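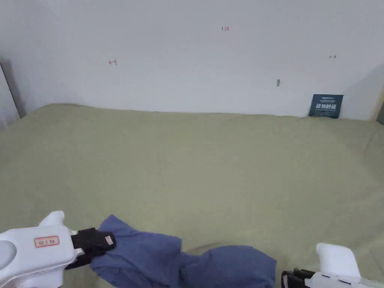

Home Helpers: Laundry and Folding

Why Does Cloth Crumple, and How Do You Fold It Flat?

Have you ever pulled a favorite shirt out from the bottom of the pile and found it looking like a squashed raisin? You put it away clean, you haven't even worn it, and there it is with lines and bumps going every which way. Well, there's a good reason for that, and it has to do with what cloth is made of. Once you know it, folding starts to feel a lot less like a chore and a bit more like a puzzle (I think so, anyway, and I have folded a great many towels!).

What is cloth made of?

Most of the cloth in your home is made of threads, and every thread is made of tiny hairs called fibers, twisted together. Cotton fibers come from a fluffy plant. If you look at a cotton towel through a magnifying glass, you can see the threads looping and crossing over one another like paths in a very busy park.

Those fibers can bend, and that's why cloth is so comfy to wear. A shirt made of something stiff would be no fun at all on the monkey bars! But when cotton is squeezed while it's damp or warm, the fibers settle into their bent shape and stay there. That is a wrinkle. When you smooth the cloth with your hands, you're coaxing the fibers to lie straight again, and some of them will listen and some of them won't.

Why is a bed such a good place to fold?

You can fold on a table, or on a clean patch of floor, or even in the air if your arms are long. But a bed is lovely and wide, so there's room to spread out the sleeves or the corners, and a sheet has just enough grip to stop things from sliding off while you work. Pull the sheet fairly smooth first. It doesn't have to be perfect - a few soft wrinkles won't bother anybody. 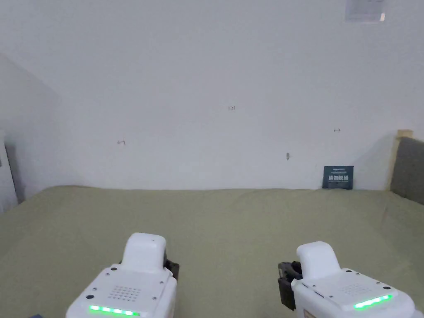

A wide green sheet with soft wrinkles gives you plenty of room to spread things out.

Elīna Juška, who teaches a home skills club in Pristdale on Friday afternoons, has her youngest folders start with a hand towel. It has four corners and four straight sides, and no sleeves to get in a muddle.

Let's fold a towel

1. Find two corners

Pick up the towel by any edge and let your fingers walk along until they come to a corner. Now do the same with your other hand, along the same edge. If the towel is twisted in the middle, give it a gentle shake and let it hang down until the twist comes out.

2. Lay it down and smooth it

Lower the towel onto the bed slowly, bottom edge first, as if you were tucking in a very sleepy cat. Start in the middle and push the bumps out toward the sides with flat hands. A big lump usually means there's a bit of cloth hiding underneath, so lift that side and pull it free.

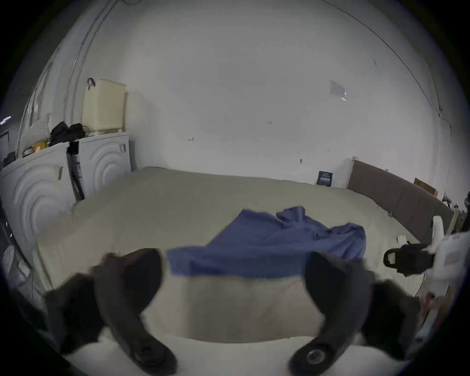
3. Bring the edges together

Take the two corners closest to you and carry them up to meet the two corners on the far side. Smooth the towel again, then fold it in half once more, this time from left to right. Run your hand along the fold to press it down, and there you have a neat little towel, ready for the shelf.

What about shirts?

Shirts are trickier, but you use the same ideas. Lay the shirt on its front, smooth it, fold each side in toward the middle with the sleeve tucked flat, and then bring the bottom up to the collar. Your first one may come out rather lopsided. Shake it open and have another go, or leave it lopsided and wear it tomorrow!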